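Drundura Letters Project: Progress Report to the Munance Fund

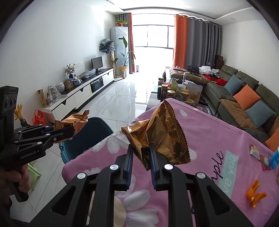 GRANT REPORTS | NAVAL HISTORY

Reporting period: February through May
Prepared by Roksolana Maksymiv, project lead

We are further along than I dared to promise in the application, and I'm very happy to be writing this one. All 344 letters in the Kushnir bequest now have a catalog entry, and the first full transcriptions are ready for readers.

As you'll remember, the letters were written by two brothers who served as lieutenants in frigates during the 1790s and wrote home to their mother and an uncle in the timber trade. Neither brother became famous. One made commander very late, the other left the service over a quarrel about prize money, and between them they complained about nearly every captain they sailed under. It is wonderful material!

Transcription

The older brother's hand is clear and we moved through it quickly. The younger one wrote across his own lines to save paper, and those sheets take far longer than I had budgeted for. We now photograph each crossed page twice, once in each direction, and two readers work on it separately before comparing notes. It's slow, but the results are so much better that I'd like to keep doing it this way.

Five letters are badly stained and only partly readable. They have gone to the conservation studio at Fidetti, who expect to return them in the fall.

What we've found

The best surprise so far is a run of letters on the prize money dispute. We had assumed the younger brother simply lost his temper and resigned. The letters show him gathering statements from the gunner and the purser for months beforehand - he even copied out their wording for his uncle. I have started checking these against the ship's muster and pay books, and the names match so far.

Spending

We are within budget overall. Photography cost a little less than planned and reader hours a little more, for the reason given above. I would like to move the leftover photography money into reader hours and would be grateful for your approval by email.

Next steps

Finish the crossed letters, complete the muster book checks, and put the first batch online with a short introduction to each ship. I'm also drafting a talk for the local history evening, with readings from both brothers. I'll send the draft once the uncle's replies are dated, as two of them are still out of order.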